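Warkton Guest House
Breakfast room and tea service: monthly safety and condition check
July round, Tuesday, before opening
Checked by: Unnur Lykkegaard

Marks used: OK / Watch / Fix / Out (taken out of use)

1. FLOOR AND WALKWAYS

1.1 Route from kitchen door to the far tables clear — OK
1.2 Rugs flat, no curled corners — Fix
The runner by the sideboard has lifted again at the kitchen end. I taped it for today. It needs the proper underlay we used in the hall.
1.3 Chairs pushed in, nothing stored behind them — OK
1.4 Floor dry after mopping before trays are carried — OK
Mopping is finished by 6:30 now, so this has stopped being a problem.

2. TABLES

2.1 Tables steady when leaned on — Watch
The window table rocks if you press on the left side. Folded card is not a repair. Please leave it off and tell me if it gets worse.
2.2 Edges free of splinters — OK
Ran a cloth along all of the wooden edges and it did not catch.
2.3 Cloths lie flat, no folds under cups — OK
2.4 Cloths do not hang low enough to be caught by a chair or a child — Watch
The new cloths from Stornska came in one size only. On the small tables the drop on the aisle side is too long. Turn the cloth so the long side faces the wall until they have been hemmed.

3. TRAYS

3.1 No cracks or chips in base or rim — Out (one)
One of the plain brown trays has a crack running in from the handle. Removed from the shelf. Do not put it back for "light things only."
3.2 Rim smooth to the hand all the way round — OK
3.3 Sits flat, does not spin when pushed — OK
3.4 Printed surface not flaking — OK
Rubbed the lettering on the cream Rabbit tray with a damp white cloth and nothing came off. Keep to the soft sponge. The green pads will take the print off sooner or later.
3.5 Tray goes down on the table before anything is lifted off it — Watch
Seen twice this month: cups being handed from a tray held in one hand. Set the tray down first, then serve.
3.6 Trays stored upright in the rack, largest at the back — Fix
They were stacked flat on top of the Lü cabinet, above shoulder height. Moved down today. The rack needs one more divider.

4. CUPS AND SAUCERS

4.1 No chips on cup rims — OK
Check with a fingertip as well as by eye. On the cups with the dark rim line, a small chip is easy to miss.
4.2 No hairline cracks — Out (two)
Hold the cup up to the window and turn it slowly. The two I found were both near the handle.
4.3 Handles firm — OK
4.4 Foot of cup sits level on the saucer — OK
4.5 Trimmed cups kept out of the microwave — Fix
The notice has fallen off the door. New one printed, needs to go up at eye level.
4.6 Cups set well in from the table edge — OK
Remind new staff. Handle to the guest's right, nothing within a hand's width of the edge.

5. HOT WATER AND KETTLES

5.1 Urn cord behind the counter, not across it — OK
5.2 Urn lid closes fully — Watch
The Budow urn lid needs a firm push. It has been reported, and a new seal costs less than a new urn, so I would rather order the seal now.
5.3 Pots filled no more than 200 ml short of the brim — OK
5.4 Dry pot holders within reach — OK
5.5 Burn kit in date and complete — Fix
Gel sachets are down to the last one. Everything else in date.

6. TO DO BEFORE THE NEXT ROUND

Underlay for the sideboard runner.
Hem the small table cloths.
Divider for the tray rack.
Microwave notice.
Urn seal and burn gel — order together from the same supplier.

Comments
Most of this list is carried over from the last round, and the items marked Fix should not appear a third time. If you take a cup or tray out of use, put it in the box marked OUT under the counter and write it in the book. Things left beside the sink find their way back to the shelf.

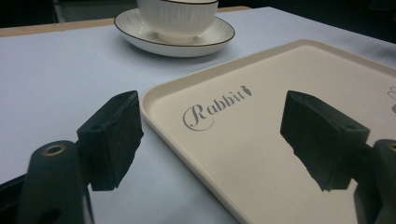 The book is on the hook inside the pantry door, with a pen on a string. Put your initials next to whatever you enter, and leave the right-hand column for me.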